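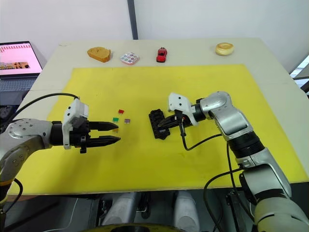 How to Sort and Refit Blade Fuses in a Small Fuse Block

Blade fuses are easy to pull and easy to mix up. If you have taken several out of a block to clean it or to find a bad one, put them back by rating and position. The steps below are for a small block that has been removed from the vehicle and is on the bench with no power to it.

What you need

A plain mat in a light color
A plastic fuse puller
A multimeter with a continuity setting
The diagram for your block
A soft dry brush
Spare fuses in the same size and ratings

Lay out the work

Put the mat down first. Small fuses bounce on a bare table, and the clear ones are hard to find on a floor. Set the block on the mat with the slots facing up and turn it so it matches the diagram. Keep the loose fuses together on one side of the block. Leave food, toys and anything else that lives on the table at the back, off the mat.

Sort by rating

On standard blade fuses the color stands for the amp rating. The common ones are:

Violet: 3 amp
Tan: 5 amp
Brown: 7.5 amp
Red: 10 amp
Blue: 15 amp
Yellow: 20 amp
Clear: 25 amp
Green: 30 amp

Read the number on top of each fuse as well. Old plastic fades, and a clear fuse that has aged can look yellowish. If the number and the color seem to disagree, set that fuse aside and use a new one.

Check each fuse

Look through the plastic at the metal strip. A break or a dark spot means the fuse is finished. Then touch the meter probes to the two blades. A good fuse beeps. Throw away any fuse with a cracked body, even if it passes.

Clean the block

Brush out the slots. Do not scrape the contacts with a screwdriver. If they are green or crusty, use electrical contact cleaner and let the block dry fully before going on.

Refit the fuses

Start at one corner of the diagram and work across. Hold the block steady with one hand. Line up both blades with the slot and press straight down until the fuse sits level with the ones next to it. If it goes in at an angle, pull it out and try again. A fuse that feels loose usually means a spread contact, and the block should be replaced.

Never put in a higher rating than the diagram shows. If a fuse of the correct rating keeps blowing, look for the fault in the circuit.

Before you reinstall the block, compare every position with the diagram one more time. Keep the battery disconnected until the block is back in its bracket and the cover is on.

Written by Pilar Ulloa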